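Clearing out the Astham workroom

Posted Mar 2, 2026 by Raluca Zamfir

Quick page this time, sorry, I'm typing between trips to the van. We have the workroom at Astham until July and then everything has to be over at Stasari, so the sorting started early. Captions are short. Will fix spelling later, maybe.

What's moving and what isn't, so people stop texting me:

Long table. Going. Legs come off, bolts in a bag taped underneath, please leave the bag alone.

Shelving from the Buzatu shop. Going, but only the good uprights. The bent ones are for scrap, I put blue tape on those.

Paint. Not going. Anything with a lid rusted shut goes to the county drop-off. If you left a can here with your name on it, come get it.

Fabric rolls. Going last. 54 inch ones are too long for the small van so they wait for the Brarkov truck.

Chairs. Ugh. Four are fine, the rest wobble. Somebody was going to glue them. Are you still going to glue them?

Lamp shades, jar of hinges, the big clock: all spoken for. Clock is going to Brarkov, hinges are staying with me.

Filing drawers. Half done. Old patterns in one pile, receipts in the other, and a third pile I dont want to talk about yet. Anything older than 11 years gets shredded unless it has a drawing on the back.

Pegboard. Comes down after the tools are off it, obviously. Trace around the pliers first, I liked that layout and want it the same at Stasari.

Gallery, workroom, one so far:

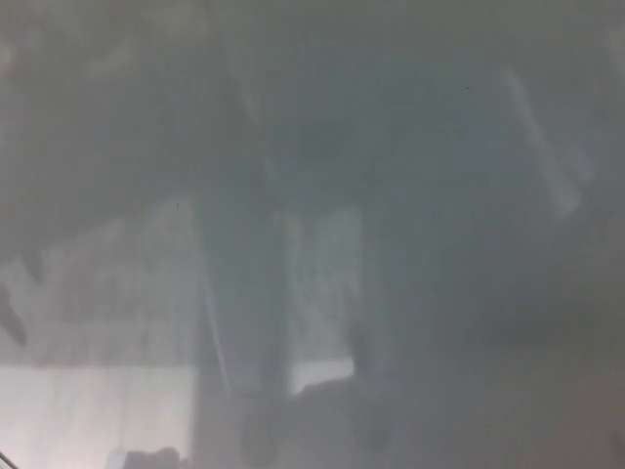

and then there's the floor, which needs a proper sweep before anyone signs anything. Bring your own broom if you have a decent one. Ours sheds more than it picks up.

Boxes: write on the side, please, the top is useless once they're stacked. Room name first, then whats in it. "Misc" is not a room.

Keys stay on the hook until 7 each evening, after that they're in my coat. Text if you need in later.

More pics when the shelving is down. Ok, van's here, gotta run.

Raluca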